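Speaker notes - "Can it do the chores yet?"
Last updated: March 3, 2026

Start without the slides. Ask who has a robot at home that does anything besides the floor. Wait. Then say I'll be talking about one small job for the whole slot, and that it is a dull job on purpose.

The job is putting cards away. Membership cards, the sort a shop counter or a club desk handles all day. Get one out of a tray, get it into a plastic sleeve in a holder. A bored teenager can do it while looking at a phone. I picked it for that reason. If the sales pitch says "general household help by September", I want to see this first.

Point out the grip. The fingers have the card by a lower corner, down inside the tray, with more cards packed edge to edge right beside it. Taking one from a row like that is the part people skip in their demos. We do it by feel, with a bit of thumb. Two stiff fingers have no thumb to slide with.

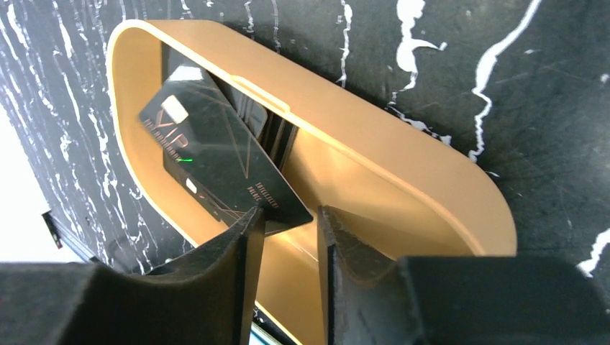

Thoa Lò thinks I am too hard on this. Her view is that a card on a shiny surface is close to the worst thing you could hand a machine, and that anyone who can get a grip on one in a full tray has already done the difficult bit. Laundry, she says, will look easy afterwards.

My answer: perhaps, but I've heard "the rest will be easy" before. Zeravholm said it about cutlery. Their own write-up gave 1,007 tries at loading one drawer, and 76 of them needed a person to step in. Read that out slowly. It sounds good until you picture your own kitchen and being called back to it 76 times.

Pause for water.

Next, the difference between a pick and a chore. A pick is over in seconds. A chore has a start, a middle, an odd thing that goes wrong and a tidy finish. Lirnus sells its arm on picks per hour. I asked them for chores per day and got a brochure. (Keep this light, they may be in the room.)

Then the sleeve. Clear plastic, thin pages, light bouncing off every edge. The card is partly in, turned on its side, with one corner still hanging out over the table top. I don't know how this one finished and I won't guess from a still. Ask the room: would you pay for this corner to be your problem?
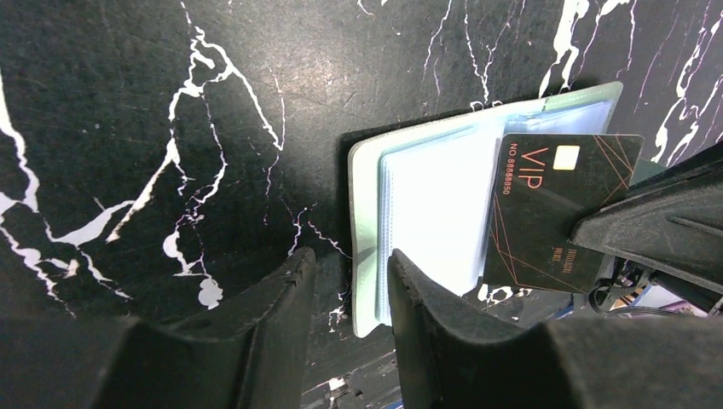 Speaker pack, p. 14

Money. The shop I visited, Diệp, sorts 200 cards on a busy day. One person does it between customers. Nobody there has ever thought of it as a cost. Plelo quoted them 3,000 a month for an arm, with support on top. Don't do the sum for the audience, they'll do it.

Be fair at this point. The hands are better than they were when I first gave this talk. I used to get a laugh by showing one drop a sponge, and I've taken that clip out.

What would change my mind: a full tray emptied into a full holder, in a real shop, with the engineers out of the building and the video uncut. After that, a different brand of holder, same day.

Questions. If someone asks about dishwashers, go back to the Zeravholm numbers.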